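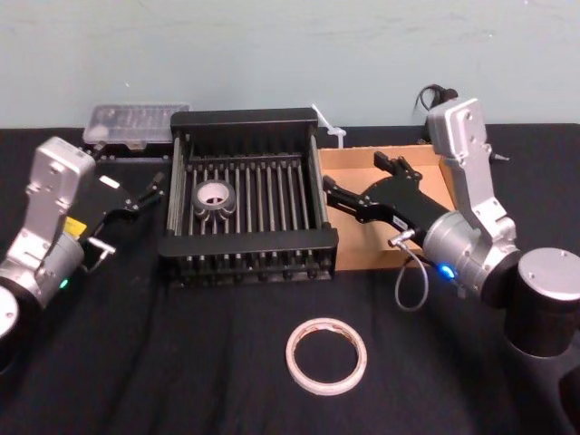
Interior wall paint fails by contact long before it fails by age. In rental housing, schools and clinics, the usual reason for repainting is a band of marks between hip and shoulder height, where hands, bags and chair backs meet the surface. The film underneath is often sound.

Flat paint holds marks for a structural reason. It carries a high share of pigment and filler relative to binder, so particles stand proud of the dried film and scatter light. That texture hides uneven plaster. It also catches rubber, skin oil and graphite, and it polishes under pressure. A polished streak can't be washed off, as no dirt is involved. The surface itself has changed.

"People scrub a shiny mark and make it wider," says Uzma Qureshi, a coatings chemist at Drimex. "They've burnished the wall with a sponge."
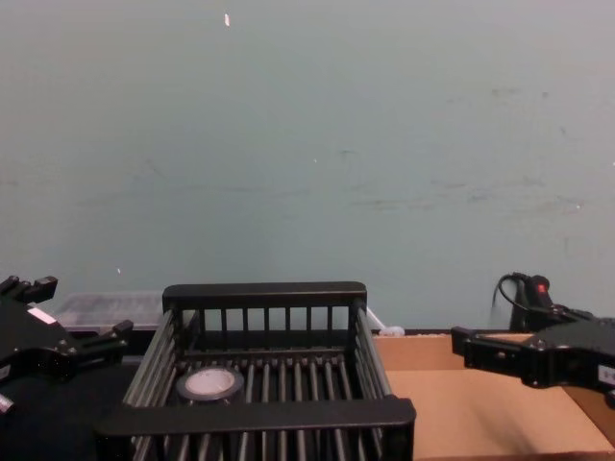
Materials & Finishes Desk

Light greens show the problem clearly. Dark scuffs contrast strongly with them, and rubbed areas read as a second, paler tint when lit from the side. Touch-up is difficult for the same reason. A brushed patch dries with a different texture from the rolled paint next to it, and the eye finds the edge even when the color matches.

Setareh Babaei, who manages repairs for the Flotthorpe housing blocks, keeps records on 86 apartments. Her crews work in a fixed order: dry cloth, damp cloth, mild soap, then a stop. Anything left after the soap is handled as a paint job. Whole walls are rolled corner to corner, never patched in the middle.
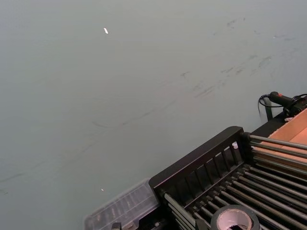

Scuffs and fine streaks on a matte gray-green surface.

Laboratory scrub tests are only a partial guide. A standard machine moves a loaded brush or pad back and forth over a coated panel, and the result is given as film loss or as a cycle count. Engström, a small test shop, runs panels for up to 2000 cycles. Branislav Bartoš, who operates the bench there, also takes gloss readings at a low angle before and after - a step many buyers don't request. Two paints with equal film loss can differ widely in gloss change.

Cure time matters as well. Latex paint is dry to the touch within hours but keeps hardening for weeks, and early washing marks it permanently. Babaei's crews write the paint code and the month of application inside the closet door.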